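Reporters wanted for the Stondville Community Newsroom

Four places, one evening a week, no experience needed

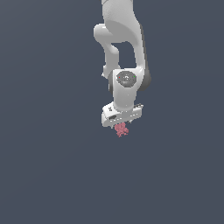 A white robotic arm against a slate-blue background. Computer-rendered image.

The Stondville Community Newsroom is looking for new people, and we'd love one of them to be you.

We are a small local news outfit covering Stondville, Girkonard and the villages along the Plarstead road. We publish online every weekday and print a paper edition once a month, which you may have picked up at the library, the leisure centre or the chip shop on Mill Lane. We report on the council, the schools, the buses, the courts when we can get to them, and whatever else people stop us in the street about (lately that has been the level crossing, and more level crossing).

In January we start our third training round for community reporters. Four places are open. You'll learn to report by reporting, with an editor beside you, and your work will be published under your own name as soon as it is ready.

What the scheme is

The course runs for 13 weeks. We meet one evening a week, from half past six until nine, in the newsroom above the old Kasprzak bakery on Bridge Street. Between sessions you'll work on stories in your own time. Most people find that takes another three or four hours a week, some weeks less, and a good deal more if you get hooked on something, which has been known to happen!

The first few weeks cover the basics: finding a story, ringing people up, taking a note you can still read the next day, and writing a first paragraph that says what happened. After that we go into council papers and how to read them, freedom of information requests, going to a public meeting and coming back with something worth printing, and enough law to keep you and us out of trouble. There are two sessions on checking things that are going around on social media, which were the most popular of the whole course last time. We take real posts from local groups and work out together where they came from and whether they stand up.

From week five each trainee takes on a patch. It can be a place, such as Girkonard or the Plarstead estate, or a subject, such as housing, farming, health or youth sport. You keep that patch until the end of the course. You'll get to know the people in it and they'll get to know you, and you will be amazed how quickly the phone starts to ring.

The last two weeks are given over to one longer piece each, written or recorded. These go in the spring paper edition.

Who we are looking for

Curious people. That really is the main thing. If you read the noticeboard in every waiting room, or ask the bus driver why the route has changed and then want to know who decided it, you'd fit in well here.

You need to be 18 or over, and to live, work or study in Stondville, Girkonard or Plarstead. You should be able to come to most of the evening sessions. You don't need a degree, a car, a fancy camera or any published work. You don't need perfect spelling either. We have editors and we have dictionaries.

We would especially like to hear from people who speak a language other than English at home, people who work shifts, people from the farming side of the district, and anyone who has looked at local news in the past and thought that it never seems to be for them. Two of our last group had not written anything longer than an email since leaving school. One now covers planning for us every fortnight and has a better contacts book than I do.

One limit: serving councillors, election candidates and paid party workers can't take part. If you belong to a party, a union or a campaign group that's fine, but please tell us on the form so we can keep you away from stories where it would be a problem.

What you get

Training from working journalists, and one editor who will be yours for the whole course. You'll have a press card from us once you have finished the law session. We have laptops and two audio recorders to lend, and there is a desk for you in the newsroom whenever the building is open.

Every trainee gets a bursary of £300, paid in two halves, one at the start and one after week seven. Travel to sessions and to stories is paid on top of that, on production of a ticket or a mileage note. If you need childcare or other care cover to come on the training evening, ask us. We have a pot of money set aside for it and would like to see it used.

Tea, coffee and toast are free. The toaster is temperamental but the bread is good.

At the end you'll have a set of published stories to show people, and a written reference if you want one. We can't promise anyone a job. We do pay freelance rates for work we commission after the course, and most of the people who wanted to carry on with us have done so.

What we ask from you

Turn up, and tell us if you can't. Be fair to the people you write about, including those you disagree with. Ring them before we publish. When you get something wrong, say so quickly, and we'll put it right with you. Everybody in this newsroom has had a correction printed, me included (I once moved a whole primary school to the wrong side of the river).

All trainees sign our code of conduct, a two-page document that we are happy to send out in advance. It covers accuracy, privacy, gifts, talking to children, and how to behave on your own social media accounts while you're working with us.

How to apply

There's a short form with three questions on it. You can fill it in on our website, or pick up a paper copy from the newsroom or from the enquiry desk at Stondville library. If you would sooner talk than write, record your answers on your phone and send us the file. Spoken applications are read, or rather heard, on exactly the same footing as written ones.

The questions are:

Tell us about something happening near you that you think more people should know about.
Who would you speak to first to find out more, and what would you ask them?
Which parts of our coverage would you change?

Please keep each answer to 300 words, or three minutes if you are recording. We read the third one with particular interest, so don't be polite on our account.

Applications close at noon on 31 December 2021. We'll invite a shortlist in for a chat in the first full week of January. It is a chat, with two of us, over a hot drink, and there's no test. If getting up the stairs at Bridge Street would be difficult for you, let us know and we'll meet on the ground floor of the library. The weekly sessions can move there too, and we will simply book the room for the whole course.

Everyone who applies will get a reply, whichever way it goes. If we can't offer you a place this time, we will keep your details for the next round if you'd like us to, and there are other ways to get involved in the meantime, such as proofreading the paper edition or helping with the events listings.

A few things people ask

Can I do this alongside a full-time job? Yes. Most of our trainees have. Stories can be done on a lunch break, at weekends, or in an evening of phone calls.

Will the bursary affect my benefits? It may do, depending on what you receive. Please take advice before you accept a place. We can give you a letter setting out the amount and the payment dates.

I'd like to do photography or audio, not writing. Is there room for me? There is! Everyone does the same first five weeks, writing included, and after that you can work mostly in sound or pictures.

Can I use a different name? We publish under real names as a rule. If you have a safety reason for not doing so, speak to us in confidence and we'll try to find a way.

I applied last time. May I apply again? Please do. We had far more good applications than places, and a second one is very welcome. Fresh answers, though, please.

Any other questions

Shiyu Jia runs the training scheme and wrote this page. Ring the newsroom and ask for me, use the contact form, or call in on any weekday afternoon between two and five. The door is the green one next to the cobbler's, and the bell does work, you just have to lean on it. I'm very happy to talk things through before you apply, even if you're only half sure.

Please pass this on to anyone who might be interested, and if you have a shop window or a staffroom wall with space on it, we have posters in two sizes.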